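Leser — a small tool for checking files after copying

README, version 2

What Leser does

Leser reads every file in a source folder and in its copy, and it tells you which files are not the same. I wrote it after I copied a large archive of pictures to an external disk and found in June that part of the copy could not be opened. The copy program had reported no errors.

Leser does not copy, move, repair or delete anything. It only reads, and it writes one report in plain text. If you want a program which also does the copying, please look at Plamell, which can call Leser at the end of its job.

Requirements

Windows or Linux, and enough free memory to hold the list of file names. There is no installer. Unpack the archive in any folder where you have the right to write, and start the program from the command line:

leser check SOURCE COPY

The report is saved in the folder from which you started the program. An older report with the same name is overwritten without a question, so rename it first if you need it.

The test folder

The download includes a folder called nitby. It contains 3,117 files, mostly small pictures and text files, with some long names and some names with accents. In 30 of them I changed a single byte in the copy. A correct run must list exactly these files and no other.

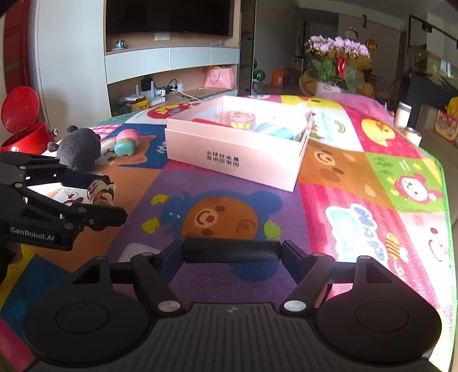
Ketill Kragh: I ran the nitby folder on a network drive and got the 30 files, but also a warning for every name with an accent. Is this a fault in my copy, or does the drive save the names in another way?

It is the drive. Some systems save an accented letter as one character and others as two, and Leser compares names strictly. Start it with the option --names loose and the warnings will go away. The content of the files is still compared in full.

Speed

Leser is slow on purpose. It asks the system to read from the disk and not from the cache, because the cache can hold a good version of a file that is already damaged on the disk. On an old USB disk the test folder can take several minutes. Please do not close the window in this time — the report is written only at the end.

With folders of more than 3,000 files I recommend the option --quiet. Printing each name on the screen costs more time than one would expect.

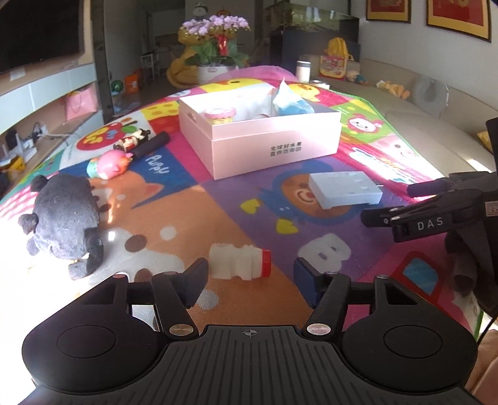

The same option is useful when you start Leser from a scheduled task, where no window is open. In this case give the full path to both folders. A drive letter that was mapped by a user is often not known to the task.

Known problems

Files which are open in another program are reported as "not read". Close the program and run the check again.

Links to other folders are not followed. The Riis branch has a first attempt at this, but it can run in a circle and I do not advise using it for real data.

License and contact

Free for private and business use. Error reports go to Svatopluk Charvát. Please attach the report file and write which system you use.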